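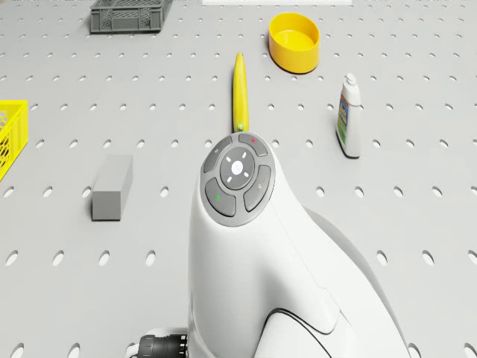
The first thing Zsófia Vass does each morning at the Stulbridge lab is shuffle the table. Banana, bowl, bottle, grey block - all go somewhere new on the simulated worktop, and then she takes the arm through the job again by hand controller.

Each run is saved as one example for Joltadden, the team's learning system. They have 2780 so far, and 222 of those are fumbles kept on purpose. "I love the messy ones!" says Rongrong Xu, who checks the recordings. "You see the arm miss, back up and have another go, and that's gold for us."

A good run takes about 8 seconds, a tricky one far longer. Vass still leans in for every one of them, and in September the whole lot moves to a real table in Atholm.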